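Speaker notes: "Who Empties It? Small Bins, Big Claims"
Office and facilities track, Friday, 60 minutes with questions

Start without the title slide. Ask for hands: who has a wastebasket within reach of their desk right now? Then: who has read the sign above it? Wait for the laugh. If there isn't one, move on.

I was asked to talk about how better bins make people tidier. I should say up front that I don't believe it, or I don't believe it as strongly as the people who sell bins do. I read the Zolstead brochure on the train. It promises a "culture of clean" in 8 weeks. I would like to know how they measured that, and I have written to ask. No answer yet.

Slide 2. The lounge problem. Every office has a corner with a soft chair, a low table and a bin that somebody bought without much thought. People sit there for ten minutes and get up with something in their hand. What they do next is the whole talk.

Slide 3. Our own trial at Nekow. We had 100 sheets handed out and 60 came back filled in. That is a decent return for a paper form and a poor basis for a policy. Say this slowly. Half the room will have written down the 60 already.

What the sheets asked: where did you leave your last drink bottle? The answers were very flattering to the people giving them. Nearly everyone said "bin" or "recycling." The cleaners' own tally for June had 478 bottles left on tables, sills and floors in the same building. I trust the cleaners.

Slides 4 and 5. Leave both up for a minute and don't talk over them.
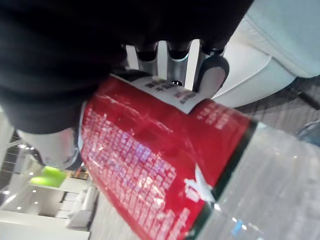
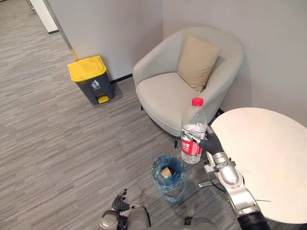
Slides 4 and 5: the red-labeled bottle, close up and then by the armchair.

Pick up from the second one. Small basket, blue liner, one crumpled bit of tan paper at the bottom. Ask the room whether a plastic bottle belongs in there. I have tried this question on two groups and got an argument both times. Some say trash is trash. Some say never, it goes in recycling. Then someone asks about the cap, and you can lose five minutes on the cap. Let them have two.

My point: the basket gives you no help with any of this. A blue bag means recycling in one building and nothing at all in the next. If you are going to color-code liners, you have to do it on every floor and keep doing it when the supplier changes. Yalçınkaya did it on one floor and stopped. Visitors from the other floors guessed.

Back to the close-up. Look at how much small print is on that label. I can't read it from here and neither can you. I bring this up whenever someone tells me the sorting instructions are "on the pack." Maybe they are. People standing up to go to their next meeting are not going to hunt for them.

Slide 6. Size. A small bin fills fast once bottles start going in. The Jaltix people say a bigger bin invites more trash. I have heard that for years and have yet to see numbers I'd bet on. What I have seen is bottles stood next to a full bin, which the sales slides seem to leave out.

Slide 7. What I'd try, with low expectations:
One bin for bottles beside the soft seating, with a round hole in the lid.
Same liner color in the whole building.
Ask the cleaners before ordering anything.
Count again after a month, and count the floor too.

Skip slide 8 if we are past the 45-minute mark. It is the cost table and it's in the handout.

Questions. Someone will bring up sensor bins. Short answer: ask who gets the alert at 4 p.m. and whether they have time to do anything about it. Someone will also ask if we should remove desk bins altogether. I don't know. Two of our teams wanted to and one put them back.

Handouts are on the chair by the door. Please take the spare ones with you.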